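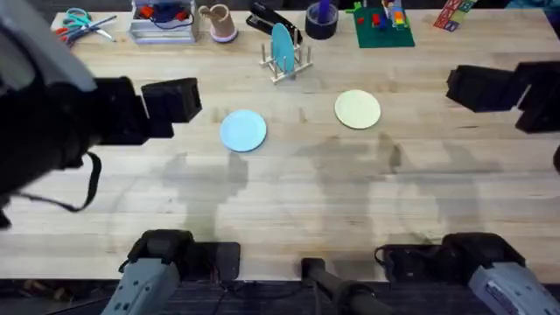

Field Visits

Home Reviews Visits Archive
Search this site Enter keyword Go

Oct 28, 2025

Estedura is pitching Unlow, its two-arm kit, to small kitchens, and I went to the open day to see it handle plates. The demo bench had a blue plate, a cream one and a dowel rack with another plate in it. Assunta Marras quoted 49 plates racked in 90 minutes. I've worked with slower people – not many. She had no figure for breakages. The trial lasts 40 days and setup is extra. I asked about wet plates and got a brochure. I'd wait for June's version.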